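Robot Lab Project Report: Why the Left Arm Kept Letting Go
Group 2: Styliani Vasilakis, Melina Athanasiadis
Submitted Sat 20 January

1. What we set out to do

Our project proposal, written in September when we were younger and better rested, promised a two-arm cell that could move plates between a tabletop and a wire dish rack. The proposal has a paragraph on "possible extensions" that includes cups, bowls and cutlery. We would like that paragraph to be disregarded.

The cell runs on the Cindine control software, which the lab already had a license for. Both arms plan their own paths, and a supervisor process decides who is allowed to move. By the fourth week each arm could pick up a plate and put it down again. By the sixth week the left arm had started opening its gripper in midair, for reasons it kept to itself.

2. The fault

The first drop was blamed on Melina, who was standing closest. The second happened while she was at lunch, which cleared her name and ruined our theory.

After that we turned on full logging and went looking. Over the whole test period we ran 1819 plate moves. The left gripper opened without a command in 182 of them. The right gripper never did, although it is the same model, bought in the same order and bolted down by the same two people with the same wrench. None of the drops broke a plate, mainly because we lowered the carry height to almost nothing after the second one. Anyone watching from the doorway would have thought we were teaching a robot to polish the table.

We suspected the following, in this order: the gripper pads, the plate rims, the power supply, the software, the other group. The pads were swapped left to right and the fault stayed on the left. We tried plates with different rims and the arm dropped them without prejudice. The power supply was fine. The software vendor's help page advised us to restart, so we restarted. 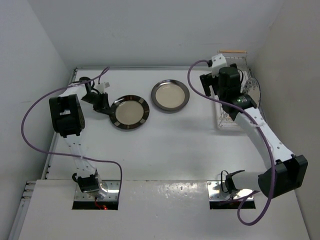
What finally gave it away was a plot Styliani made at two in the morning, with gripper faults on one axis and the angle of the left wrist on the other. Nearly all the faults sat in one narrow band, when the arm was reaching toward the back of the table and turning the wrist inward at the same time. In that position the cable was being pulled. We checked by holding the arm still in the bad pose and tugging on the cable by hand. The gripper status in the log flickered on and off like a motel sign.

The connector at the gripper end had worked partly loose. When the cable went tight, the data line dropped out for a moment. That should have been harmless, and it would have been, except for the second fault, which was ours.

3. The second fault, which was ours

When the supervisor lost contact with a gripper, it put it into a "safe state." We had defined the safe state ourselves in the first week, copying a setting from an earlier Gernholm student project, where safe meant open. Their robot handled foam blocks near people's fingers, and open was a sensible choice. Ours was holding dinnerware. It lost contact, declared an emergency, and made everything safe by throwing the plate away.

Worse, the supervisor then reported the move as complete, on the grounds that the gripper was open and the arm had stopped. This is why the early logs look so good. Our midterm slides claimed a success rate that we have since corrected in writing, and we thank Dr. Dierckx's teaching team for the tone of their reply.

4. What we changed

The connector was reseated and a clip added so that the pull lands on the clip. The cable loop was given more slack, and we limited how far the left wrist may turn while the arm is extended. On lost contact the gripper now holds its last position, both arms stop, and a person has to clear the fault. A move only counts as complete if the gripper was told to open before it did.

We then ran 740 moves on the new setup with no uncommanded openings. The arms did stop twice, both times because one of us had leaned on the emergency button while reaching for a laptop. We are leaving those in the data.

5. Remaining problems

The extra slack has to go somewhere, and a longer loop could catch on the rack or on the other arm. It hasn't so far. We would prefer to route the cable along the arm, but the guides from Vunside were still on back order when we handed this in.

We also never tested a lost connection on purpose until week nine. Pulling the plug takes four seconds. It is now the first item on our startup checklist, in Melina's handwriting, underlined.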